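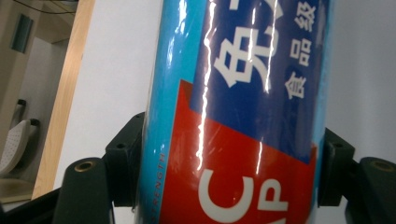

Spray can, label marked 食品级 (food grade).

The household inventory has been running long enough now that I can describe what it does and where it fails. I mentioned it in passing in April and got several emails asking for the file format, so most of this post is about the file format.

The starting problem was duplicates. We had three open bags of bread flour and no baking powder. Before that, the reverse. A shopping list records what somebody remembered to write down, and I wanted a record of what is in the apartment, with the list derived from it.

I tried two phone apps first. Both were built around scanning barcodes, and both assumed that a barcode identifies a thing I care about. It doesn't. A 400 g can of chickpeas and a different company's 400 g can of chickpeas are the same item in my kitchen and two items in the app. The second app, Lurnodo, lets you merge products by hand, but the merge is lost when you export. I exported, looked at the result for one evening, and deleted the account.

The current system is a single text file. One line per event, append only. An event is a timestamp, a sign, a quantity, a unit, an item name and a location, separated by tabs. Buying two cans of chickpeas is a plus line. Opening one is a minus line. Nothing is ever edited. If I make a mistake I add a correction line with an equals sign, which sets the quantity at that location outright and discards the arithmetic before it. As of this morning the file has 3,152 lines and loads instantly, as you would expect of a file that size.

Item names are lowercase and generic, with the general word first: "beans chickpea can", "flour bread", "oil sunflower". Sorted alphabetically, related items end up next to each other without a category field. I had a category field for the first month. It produced arguments with myself about whether vinegar is a condiment or a cleaning product, and in this apartment it is both.

Units are the part I got wrong. I began with grams for everything dry and milliliters for everything liquid, which is correct and useless. Nobody weighs the rice jar after dinner. After a few weeks the recorded quantities had drifted so far that the derived list was worse than memory. I now use containers as the unit wherever I can. A bag of rice is 1 until it is empty, then it is 0. Partly used containers count as whole. The loss of precision is real, but the remaining error is bounded – it can never be more than one container per item, and a minimum of 2 covers it.
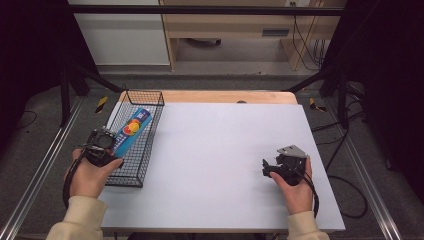

The exceptions are items bought in bulk and used in small amounts over months. Coffee beans, dishwasher salt, cat litter. For those I keep a second file with a usage rate per week, and a short script estimates when the supply will run out. The estimate is checked against the shelf when I do a count, and the rate gets adjusted by half the error. I tried adjusting by the full error and the numbers swung back and forth every time we had guests.

Locations are two characters. K for kitchen, H for hall closet, B for bathroom, U for the storage unit in the basement, followed by a shelf number counted from the floor up. From the floor up matters. Shelves get added at the top. The hall closet has Dumlao uprights, the kind with slots at regular spacing, and I have added a shelf twice without renumbering anything.

There are 27 locations in total. Of those, 17 hold food. The rest hold light bulbs, batteries, bags for the vacuum cleaner and the sort of aerosol you use twice a year and then buy again in the belief that you are out.

Counting

A full count takes most of a Tuesday evening, so I don't do full counts. The script picks three locations a week, weighted by the time since the last equals line and by the number of events there. K3, the shelf at eye level, comes up constantly. U1 comes up perhaps twice a year. I walk to the location with the printed list, correct it by pen, and type in the corrections afterward. Doing it straight on the phone was slower and I made more errors.

Stijn Timmermans, who keeps a similar file for his house in Ilden, skips the weighting and just goes through his shelves in order. We compared results over one winter. His error rate was slightly higher in the kitchen and lower in the basement. He considers this a tie. I would rather be wrong about the basement.

The most common error by a wide margin is the missing minus line. Someone finishes the oats and throws away the bag, and the file goes on believing in oats. I tried a clipboard on the inside of the pantry door, a shared note, and a small button from Clumell that sends a message when pressed. What has worked best is an open box next to the trash can. Empty packaging goes into the box, and when the box is full I enter the contents in one batch and take it to recycling. The timestamps are wrong by a few days. The quantities are right, and only the quantities feed the list.
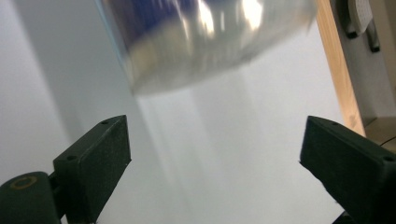 Shiny translucent packaging, pale tabletop.

Expiration dates

I left these out for a long time and I am still not convinced. An expiration date belongs to one particular container, and my lines don't identify particular containers. To handle dates properly I would need an ID per container, and that means stickers. I bought a roll of 50 numbered stickers to test this on medicine and first aid supplies, where it seemed worth the trouble. It works there. I would not do it for pasta.

For food I rely on putting new stock behind old stock. This requires deep shelves to be emptied from the front, and K1 is too low for anyone to bother. I am looking at a pull-out tray for K1. The cabinet opening is slightly narrower at the hinge side than at the back, so the tray has to be measured with the door at ninety degrees.

The script is still a mess of special cases for cat litter. I will post it when those are out.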